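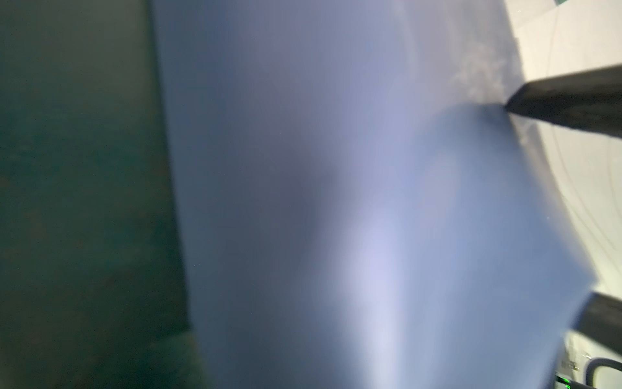 Hidari Wall Rail 40

The Hidari Wall Rail 40 is a storage rail for utility rooms, craft corners and the space behind a workbench. It is 40 inches long and takes any hook from the Allari range. The rail comes with two end caps, a drilling template and 3 wall brackets.

Put one bracket in the middle and one near each end. On drywall, use anchors if you can't reach a stud. The template is printed on both sides, so check that you have the side marked for your rail length before you drill.

Load: 27 pounds in total, spread along the rail. Heavy items should hang close to a bracket. Do not use the rail for bicycles or ladders.

Finish: plain or white. The white finish was changed in January and is now a little less glossy – older white rails may not match new ones exactly.

Hooks are sold separately in packs of 17. Mixed packs are made up at our Rurkbridge store and the contents vary.

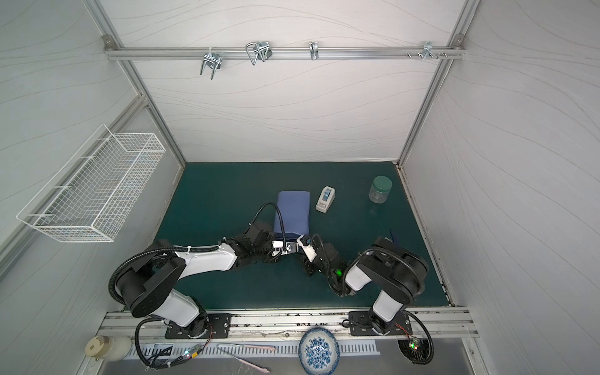

Gizella Kovács writes that her rail went up easily but the end caps were tight, and that warming them in her hands for a minute helped. She would have liked a longer screw for the middle bracket.

Longer screws can be ordered from Rácz under spare parts. Orders placed before 13th March ship with the old template, which fits the same brackets.

Returns are accepted on rails that have not been cut.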